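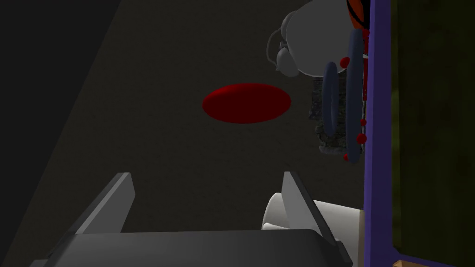

Forum > Plant Science > Growth Media and Substrates

Perlite fines and stunted seedlings
Started by Phyllis Kershaw, July

pkershaw
Tray trial, radish and lettuce, two media. Control is the Vosel peat mix. Test is the same mix cut with crushed basalt from the Mosberg quarry. Germination was the same in both. By the second true leaf the basalt trays were clearly behind, with purple undersides on the lettuce. EC of the pour-through was 1,701 µS/cm in basalt and 1,242 in control. Same feed, same tap water. I suspect salts.

tzan_roots
1,701 is not high enough to stunt radish. Lettuce might notice. Purple undersides say phosphorus to me. Fresh basalt fines carry iron and aluminum that tie it up. What is the pH?

pkershaw
6.9 basalt, 6.1 control.

tzan_roots
Then some of it is just pH. Acidify the feed before you blame the rock.

Innes Hepburn
I disagree with both of you. Crushed quarry rock has a lot of dust in it. The dust fills the pores and the bottom half of the cell stays saturated. Cold, airless roots take up phosphorus badly whatever the pH is, so you get the same leaf color. Did you sieve it?
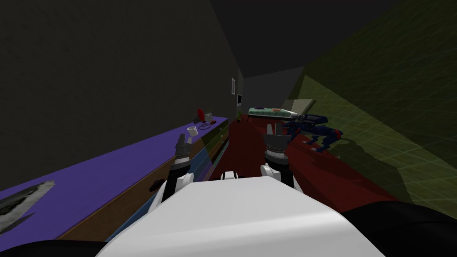 pkershaw
No. Used as delivered. I can sieve at 2 mm and discard what passes, but that changes the surface area as well as the drainage, so it would not separate your explanation from the other one.

Innes Hepburn
Wash it instead and keep everything above silt size. Measure air-filled porosity before and after. We did this at Vilstead with slag and most of the growth gap closed.

tzan_roots
Slag is not basalt. Washing also strips soluble salts, so you are changing two things again.

pkershaw
Fair. Four treatments then: control, unwashed, washed, and unwashed with feed adjusted to 6.0. I have 3,880 g of rock left – enough for one tray of each. Tissue phosphorus at harvest if the lab has room.

tzan_roots
Add the leachate from the wash to a spare control tray. That covers the salts.

pkershaw
Will do. Sowing tonight.

Contact | Copyright Tzanetos Growers Forum | Back to top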